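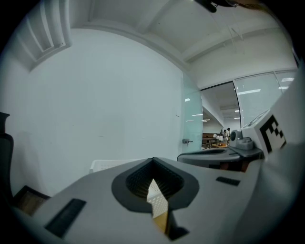 The view from the hand-held gripper, with the second one just past it and the corridor through the open door.

I finally got myself over to the Grolcombe open day on 12 September 2024, after missing the one in April because I mixed up the registration link (twice!). It's a small robotics shop on the upper floor of an old office building, and they'd thrown open two rooms for anybody who wanted to try grippers side by side. No sales pitch, just tables and tools and a sheet of paper to write your gripes on. My kind of afternoon.

I went straight for the hand-held ones, because we've been arguing about those at work all summer. They had two set up, which everybody was calling the Jamis and the Murthy after the teams that built them. The Jamis is the big light gray one with the rounded body, and wow, it is a lot of gripper. It takes up the whole lower half of the camera view! There's a dark funnel-shaped opening in the middle that you can look down through, and I could see a bit of the white basket through it while I was lining things up. I liked that more than I expected to. By my third go I was steering by the funnel and hardly looking at anything else.

The downside is the fisheye. You get the wall, the ceiling, the door and the people out in the corridor all in one go, but anything you care about in the middle distance comes out tiny. I kept reaching short. One of the other visitors had the same trouble and fixed it by holding her elbow in tight, so I tried that and it helped some. The black-and-white marker on the white panel stayed in view on the right for most of what I did, and the tracking only dropped out on me when I twisted my wrist way over to reach behind the basket.

The Murthy felt lighter in the hand and I got tired a lot slower with it. My complaint is the trigger, which has a mushy spot about halfway through the squeeze, so small things went flying. I did 11 picks with each and dropped 3 with the Murthy and one with the Jamis. Not science, I know, but I wrote it on the gripe sheet anyway.

Next door was the Zostmont controller demo, and that line was long, so I only got a few minutes. Very smooth, fussy menus. They're asking 900 dollars for the dev kit, and I'd want a weekend with one before I spent that.

They said 53 people had signed up, and the place never felt packed. Parking is behind the building, use the side stairs, and eat first, because the snacks were gone by two. I've asked to borrow the Jamis for our own bench and I'm still waiting to hear back.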